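# Workshop tips: recording shelf-to-basket demonstrations by remote control

Revised 2/22/24. Applies to the two-armed setup with the shop shelf. Corrections to Leszek Mazurek.

## Before the first episode

- Home both arms and check the hand controllers against them. Slow circle with each hand, then a wrist roll. If the robot lags visibly on either, restart the link before touching anything else.
- Write the task sentence down and read it aloud to the second person. "Put the bottle in the basket" and "put the water bottle in the basket" are different tasks and go in different folders.
- Decide which hand carries and which hand picks. Keep that choice for the whole batch.
- Stand where you can see the headset feed and the real robot. If you have to choose, use the feed, as it is what the policy gets.

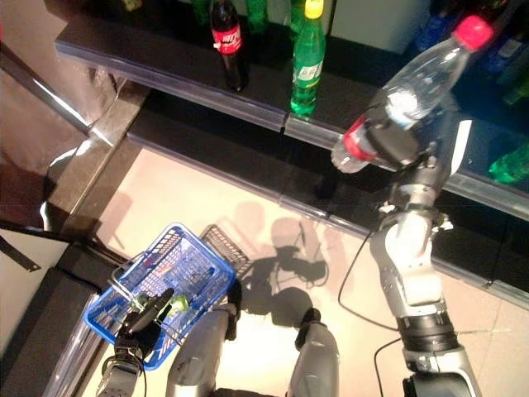
Grasp height causes more discarded episodes than any other setting we control. Take tall bottles by the body, below the shoulder, and close slowly until the wall of the bottle just begins to give. Lift straight up first, then tilt. With the bottle held diagonally over the shelf edge, as the right arm has it, the cap end needs clearance from the blue-labeled bottles on that side, so move the forearm outward before turning the wrist. The left hand stays on the handle and edge of the basket. Do not let it drift while you watch the right one.

## Picking

1. Approach from the front at a constant speed. Operators tend to rush the reach and then hover. Both end up in the data.
2. Pause for a short beat before closing. It gives a clean point to cut on when the episode is split into phases.
3. If the fingers miss, open fully and back off before the second try. Nudging a bottle into the grip teaches nudging.
4. One recovery per episode is acceptable. Two, and the episode is marked bad at the console.
5. Carry at a height that clears the price rail. The clear plastic is hard to see in the feed, so judge by the shelf board and add a margin.

Vary the layout between episodes, but only within the taped plan. Güven Özkan's rule for the Rimbridge batch was to change one product position at a time and leave the basket alone – slow, but the failures were easy to trace afterward. The batch ran to 138 episodes, of which we kept 100.
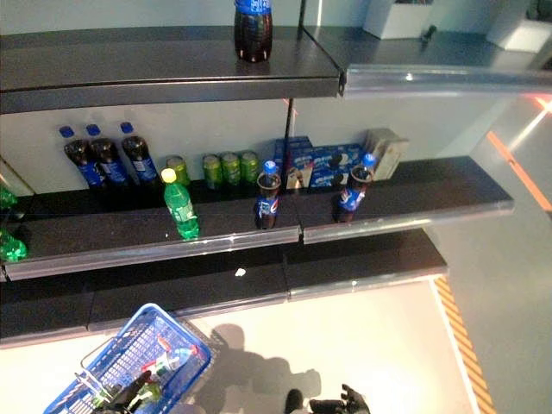
*Bottom shelf clear of products, colas and green cans on the middle one, basket on the floor at left.*

## Placing

1. Bring the basket under the hand, or the hand over the basket. Moving both at once is hard to repeat.
2. Lower the item below the rim before opening. Dropping from above the rim makes the final position random.
3. Open, wait, withdraw upward. Pulling back sideways drags the fingers through the mesh.
4. Bottles may lie at an angle. Do not rearrange them unless the task sentence says so.

## Checking the wrist views

Play back both wrist streams at half speed after every 12 episodes. Things to look for:

- **Blur.** Some blur during a fast transfer is tolerable. If the parts nearest the lens smear while the hand is meant to be closing, slow the closing phase down and record again. With a bright white background, check exposure as well; dark parts lose their edges first.

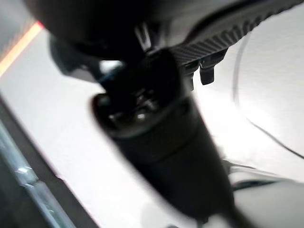
- **Cables.** Move the wrist through its full roll and watch whether a cable crosses the working area. Re-clip it if it does, then repeat the roll.
- **Time stamps.** Head and wrist streams should agree at the pause before closing. Kodater, our logging script, flags a mismatch, but it will not flag a frozen stream. Look for one yourself.
- **Lens.** Wipe with a dry cloth. No solvent on the cover.
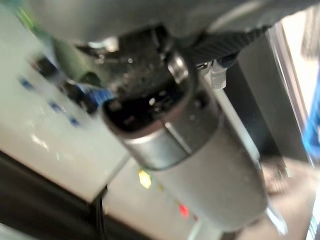

*Wrist view with the blue marks left of the cylinder and the indicator lights lower down.*

## End of session

- Park the arms before taking the headset off.
- Copy the data to the Puvow drive and compare the episode count with the paper sheet. Fix the sheet in pen and initial it.
- Note anything odd in the comments column, even on good episodes. "Slight slip, held" is enough.
- Limit one operator to 22 minutes at a stretch. Grip timing gets sloppy after that, and the operator is usually the last to notice.
- Controllers go back on charge, left one on the left.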